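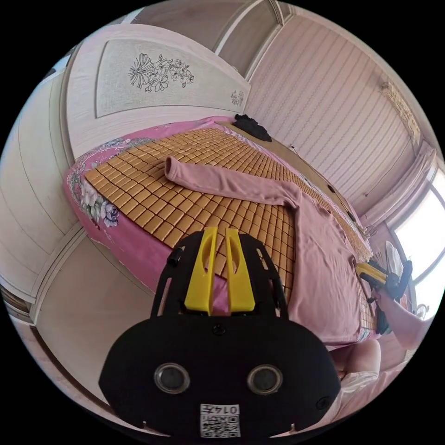
Bamboo tile mat over a floral sheet

Bamboo mat or cooling topper for summer?

steo_84
I sleep hot and we don't run the AC at night. My wife grew up with tile mats and wants one on our side too. A gel topper is $138 and the mat is $80. Does the mat hold up, or am I going to regret it?

larkbed
Get the mat. Mine is from Munotano, eight summers old, and I've only had to restring one corner. Wipe it with a damp cloth and stand it up to dry. Don't fold it against the tiles.

Quillfish
I'd go with the topper. I tried a mat for two weeks and my hip hurt every morning. It also pulled my arm hair where the tiles meet.

larkbed
Was it flat on a firm mattress? On a soft one the rows open up when you sink in and that's what pinches.

Quillfish
Medium firm. I'm a side sleeper, so maybe it's that. Still wouldn't buy another.

denverpam
Gel toppers warm up after an hour or so. I had the Vumura and returned it. Linen sheets did more for me than either one.

steo_84
I'm mostly on my back. Do you put a sheet over the mat or sleep right on it?

larkbed
Right on it. A sheet on top holds the heat in. Keep one under it so the mattress doesn't get scuffed.

denverpam
I'd want a thin sheet on top, the bare tiles stick to me when it's humid.

steo_84
Ordered the queen size mat. They say up to 8 days for shipping.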